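# Setting up a garment handling shift with hand-held grippers

Applies to: Wellska textile handling line, sites Titska and Larier
Last changed: 29 Sep 2023

Use this procedure when a team that has been folding by hand moves part of its shift to gripper work. It covers the staffing change, the station, the work itself and the handover. It does not cover the Munshi folding cell, which has its own manual.

## Before you start

You need:

- two hand-held grippers per operator pair, charged
- a flat soft surface at least as wide as a jacket with both sleeves out
- the garment list for the shift
- a printed copy of the handover sheet

Read the garment list first. Denim, fleece and anything with a stiff collar go at the start of the shift, while hands are fresh. Thin knits go last.

## 1. Agree on the hours

Gripper work is slower than folding by hand and tires different muscles. At Titska the first schedule put folders on grippers for a full shift, and output on both kinds of work dropped by the second week. The current rule is 4 hours of gripper work per person per shift, in blocks no longer than 87 minutes, with ordinary folding or sorting in between.

Post the blocks by name. Do not leave people to trade them informally on the floor. The hours feed the pay grade, and a swap that is not written down is lost.

Piece rates are suspended during gripper blocks. Operators are paid their average hourly rate from the previous April. Fares Tannous in payroll keeps the table for both sites.

## 2. Prepare the station

1. Clear the surface and lay a single plain sheet on it. Wrinkles in the sheet are acceptable. Folds thick enough to catch a fingertip are not.
2. Place the chair so the operator can reach the middle of the surface without leaning past the hips.
3. Open the curtains or turn on the overhead light, one or the other. Switching between them mid-garment means the garment has to be repeated.
4. Check the fingers. Open and close each gripper 5 times. Both fingers should travel evenly and meet without a side gap.
5. Wipe the lenses with the dry cloth from the kit. No spray.

## 3. Work the garment

Lay the garment out with the front up and the collar at the far side. Then:

1. Take a sleeve end with one gripper, close to the seam. The cuff is easier to find than the middle of the sleeve and it holds better.
2. Bring the second gripper over the body of the garment with the fingers closed.
3. Lift only as high as the fabric needs to clear the sheet.
4. Fold the sleeve across the body, release, and repeat on the other side.
5. Fold the hem to the collar. With heavy denim, make this fold in two moves.

Buttons and pocket flaps are the usual trouble. If a finger catches a button, open the gripper fully before pulling back. Pulling while closed bends the finger, and the station is then down until a spare arrives - at Larier that has meant the rest of the shift.

Do not correct a fold with your free fingers. If it goes wrong, lay the garment out again and start from step 1. Experienced folders find this the hardest habit to drop, and supervisors should expect to mention it more than once in the first week.

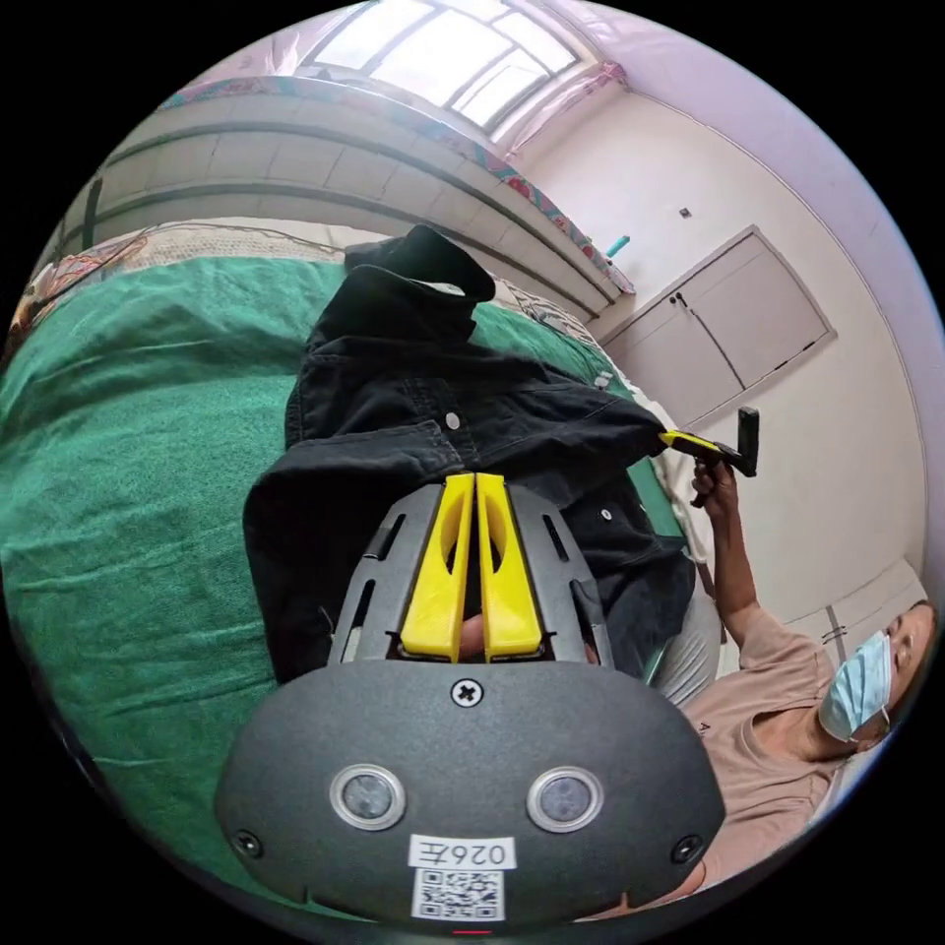 **Do folders lose their regular position when the folding cell goes into service?**
Under the site agreement they keep their grade and base hours for 11 months after the cell starts, and during that time they have first choice of the cell attendant and quality check posts.

## 4. Log and hand over

At the end of each block, fill in one line per garment type: garment, number finished, number restarted, gripper label. Restarts are not counted against the operator. They are used to decide which garments stay with the hand folders, and a low number written down to look good sends the wrong work to the cell.

Put the grippers back on charge with the fingers closed. A gripper with a bent finger or a loose screw goes in the gray tray with a tag, never back on the rack.

## 5. Review after the first month

Letay Gebremichael runs the review for both sites. Bring the handover sheets and the posted block list. Points that have led to changes so far:

- Chair height. Larier now uses adjustable chairs at every station.
- Wrist strain. Operators may ask for a shorter block without giving a reason, and the hours still count.
- Training pay. The first two days on grippers are paid as training, including for people who decide to go back to full-time folding.

Requests to leave gripper work go to the shift lead in writing and take effect at the next posted schedule.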